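the backpack is finally clean

Been putting this off since the Stalton trip.

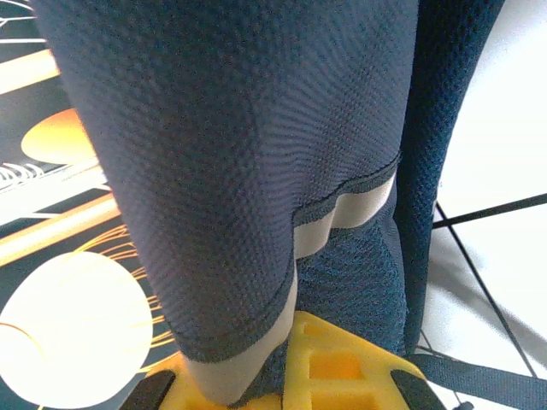
So. Navy mesh, gray trim, black straps, and a smell I'd stopped noticing until Nadège got in the car and rolled her window down without a word. Fair enough. I've had the thing for years, it's been on every walk and every train, and I had never washed it. Wiped it, sure. Shook it out over the trash maybe twice. Never washed.

Spent most of Sunday morn– no, most of yesterday morning on it, writing this up fast before work because two people asked and I'd rather type it once.

First job was emptying it. I thought it was empty. It was not. Found: a Maltby bus ticket, folded into a tiny hard square. Two pens, one leaked. A granola bar that had gone back to being ingredients. The good nail clippers, which I've already replaced. Sand, lots, and I can't remember the last time I was on a beach. Also the spare key to the bike lock, so that's the whole morning paid for right there.

Then vacuum. Crevice tool, all the seams, and the bottom corners twice. Turn the pockets inside out if they'll go. Mine won't go all the way, the lining is sewn down at the bottom, so I used an old toothbrush to get the crumbs up and chased them with the vacuum.

The label inside is washed out so I have no idea what it's supposed to tolerate. Didn't risk the machine. Gebremedhin Gebremichael upstairs put his through on a normal cycle and the padding went lumpy and stayed lumpy, he still wears it, it looks like he's carrying potatoes. So bathtub.

Lukewarm water, enough to cover it, and a good squirt of the plain unscented laundry liquid. Less than you think. I used too much and was rinsing for ever. Push it under, hold it down till the bubbles stop, leave it. I did 60 minutes and went and had breakfast.

The water, when I came back. I'm not going to go into it. Tea.

Mesh parts next. This kind of knit with the tiny holes holds onto dust like nothing else and a stiff brush will pull it fuzzy – I found that out on a pair of sneakers. Soft brush, small circles, hardly any pressure. The outside panels came up fast. The padded bits that sit against your back took three goes, and the gray trim along the hem needed its own round with a dab of dish soap, as gray shows everything. It's a proper light gray again. I'd honestly forgotten, I'd been thinking of it as sort of beige.

Straps: just dunk and squeeze, dunk and squeeze, run the webbing between your fingers under the tap. Check the stitching while you're there. One of mine is going a bit near the bottom, so that's a job for May when I've got the sewing machine back from my sister.

Rinse until clear. Then rinse again. Don't wring it, press it. I stood on it in the end, wrapped in an old towel, barefoot in the tub holding the shower rail. Works great. Very undignified.

Drying is the slow part. Hung it upside down with all the zippers open, over the tub first and then by the window once it quit dripping. Flipped it every few hours. The mesh was dry by dinner but padding lies to you, it feels dry on the outside and then you squeeze it and there's a cold spot in the middle. Gave it the whole night plus this morning. If you rush that bit you're back to the smell, just a differnt one.

Cost me basically nothing. The Jakubowski place on the corner wanted $29 to do it, and a new one in the same size that I'd actualy want is more than I feel like spending this year. I'd rather have the money for Bimthorpe.

Speaking of, packing for that is next. Going to try to be strict. One big pocket for clothes, flat one for papers and the charger, nothing loose in the bottom, nothing at all in the little outside pocket except keys. I say this every trip. Nadège says she gives it 2 days before there's a banana in there.

Things I'd do different:

Less soap. Said that.
Take the pens out BEFORE the vacuum, not after. There's a blue dot on the rug now.
Start earlier in the day.
Wash the lunch bag at the same time, the tub was already full and filthy, and now I've got to do the whole thing over for one small bag.

Ok, late. If anyone knows how to get ink out of a wool rug please comment, I've tried rubbing alcohol and it's just made the dot a bit wider.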